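Open Day at the Antoniadis Lab: Canned Fish and Cold Coffee

I stocked shelves at a Brerkametti supermarket for 10 years before I started writing about work, so when people tell me the robots are coming for the night shift, I ask what they've done with a canned goods aisle. The Antoniadis lab opened its doors on Sunday and the program promised "everyday chores, live." I took the bus out to Bullness and signed in at the front desk. They gave me a sticker with my name spelled wrong and a coffee that had been poured a while ago.

The chore I'd come for was stacking and shelving cans. There was also a towel-folding talk, but it was slides only, and I've seen enough slides. 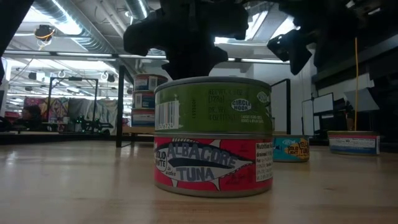 My old trainer could face up a whole bay of soup while telling you about her divorce, and that is the bar as far as I'm concerned. It isn't a high one for people. You pick up the can, you put it on the other can, you turn the label out. The stack I got closest to was a green one sitting squarely on a red albacore can, with the black gripper hanging just over the lid. Fine, a good stack. But the red can had its fish facing front and the green one was showing its barcode, and on my shift you'd have been sent back to turn it. I asked whether the label direction was part of the job. Not at this stage, I was told.

Sachiko Arai ran the tour for our group and I liked her, mostly for not overselling. She said "we're working on that" 2 times in the first stretch and "we don't know" once, which is a better ratio than I got at the Fandard showroom, where everything was always one update away. A man behind me wanted to know what it would cost to have one at home. She said they don't sell anything, and he looked let down.

Then we got on to cans that aren't standing up. Anyone who has opened a split case knows this one.
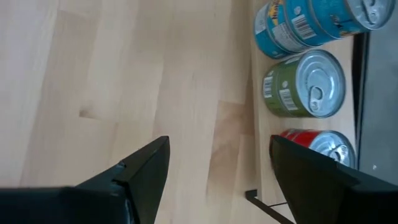

Can a robot tidy up cans that have tipped over?
Sometimes, if the cans are spaced well and it has time to come at them from a good angle. Ask it to do the same in a crowded cupboard with a bag of rice leaning on everything and I'd expect you to end up doing it yourself.

That answer is mine, by the way. Arai's was longer and had more about training in it. She did agree that a kitchen cupboard is harder than a table, and that the people who write the headlines tend to skip over it.
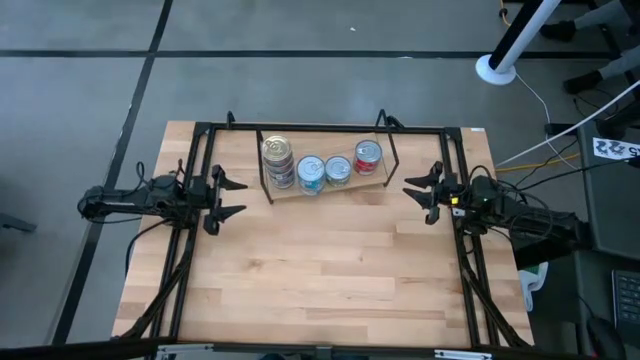 What bothers me about these demonstrations is how much help the work gets before it begins. A store aisle has carts in it, kids, a pallet somebody parked in the wrong place. The table here had a wide clear stretch of wood between the two arms, and all the cans were up on one small board at the back, three in a stack and three singles in a row. I've never had a work surface like that in my life. I'd be quick too! I put this to Arai and she said you have to begin somewhere, which I accept, though I notice the brochure said 80 chores and I'd seen one and a bit.

Lunch was sandwiches in the hallway. The egg ones went first.

After lunch a few of us drifted back and stood around talking about pull tabs. A retired school cook in the group thought opening the can was the real test, more than stacking it, and I'm with her. Her mother can't manage the rings anymore. A machine that could open tuna reliably for someone with bad hands, without flinging oil up the wall, would be worth more to me than one that can build towers. Nobody at the lab would promise me that, and I'd have been suspicious if they had. 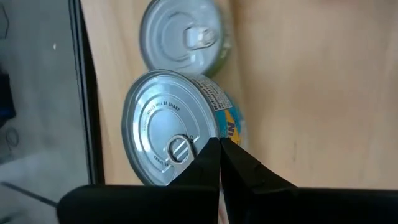

Gripper fingers beside a can lid that reads "EDGES WILL BE SHARP."

I left at 3, in time for the number 27 bus. If you're going to the next one, in June, bring your own coffee and ask to stand near the front, because the back row can't hear a thing over the ventilation. As for whether I'd hand over the canned goods aisle, I'd give it one shelf, on a quiet night, with me standing there.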